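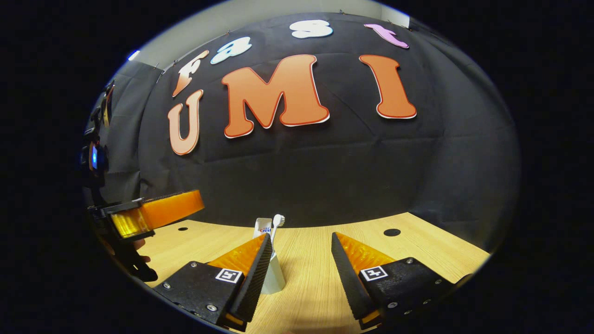

Forums > Grippers & Data Kits > Buying Advice

Print this thread | E-mail to a friend

Is the Findden handheld gripper kit worth it for a beginner?

bench_turtle

Hi all! I've been going back and forth on this for weeks and would love to hear from people who have used one. I'm looking at the Findden kit, the handheld gripper you carry around by the grip, with the wide-angle camera on it, so you can record yourself doing small chores and train an arm on it later. I want the two-hand set. My goal is pretty modest: pick up a toothbrush, put it back in its holder, maybe move the holder from one side of the table to the other. I have an old Julitz arm in the basement that I'd like to run it on eventually, but for now I only want to collect good demos.

The kit is $530 for the pair, and the soft fingers wear out (or so the listing hints, because it sells spares right next to it). My questions are pretty basic. Do the fingers hold up on hard, skinny things like a toothbrush handle? How many demos do I need before it's worth training anything? And does the square marker on each finger matter, or can I peel those off? They look like they'd get scratched up fast.

Thanks in advance, and sorry if this has been asked before. I did search!

Posted in January

marzipan_servo

I bought the two-hand set last winter and I like it a lot, with a few gripes. DON'T peel the markers off! The software reads them to work out how far open the fingers are, and with them gone you've got video of a hand doing something and no width to go with it. I scratched one of mine against a vise and it lost track every time I turned toward the window. Findden sent me a sheet of replacements for free, which was nice of them, though it took 3 emails.

Fingers: fine on a toothbrush if you come in square to the handle. If you come in at an angle the soft part twists and the brush rolls right out (mine went behind the radiator and I had to get a coat hanger). The ridged pads help. I've replaced one pair so far, and I'm rough on them. The holder is a different problem. Mine is a light plastic one and it scoots whenever the brush catches the rim on the way in, so I put a little putty under it. You might want some of your demos without putty, though, or the arm never learns what to do when the thing moves.

For how many, I did 200 of the one task before I trained anything, and the result was decent. I tried at 77 first since I was impatient, and it would go to the holder very confidently and then close on air next to it. Start the brush at different angles, move the holder all over the table, do some in the evening with the lamp on. I got lazy and did a whole afternoon with everything in the same spot, and I'm pretty sure those demos taught it nothing.

One more gripe, the second gripper. Two hands sounded great to me too, but for the toothbrush job my left one mostly hovers there. I ended up using it to steady the cup and that's about all. If you're on a budget, ask Findden whether they'll sell you a single. They did for a guy in the Irnanville club.

wrenchless

Get the Piątek one instead, its cheaper. Never used the Findden but the handle looks uncomfortable

ohm_on_the_range

I've had both in my hands, so a bit more on that. The Piątek is lighter and my wrist was happier after an hour, but the fingers are stiffer and I dropped a lot more brushes. If all you ever want to pick up is boxes, sure, save the money. For skinny round stuff I'd pay for the Findden.

About your Julitz arm, check the wrist flange before you order anything! The older ones have a different bolt pattern and you'll need an adapter plate. I made mine out of scrap aluminum and it took me two tries. Also, you want the same fingers on the arm that you had in your hand when you recorded, same pads and everything, so budget for another set. I mixed worn pads on the handheld with new ones on the arm and the grip was off by just enough to be annoying.

And put something plain up behind your table. I had a bookshelf back there and did a lot better once I hung a sheet over it, although marzipan may disagree with me, we've had this argument in another thread.

Filed under: handheld grippers, demo collection, kit reviews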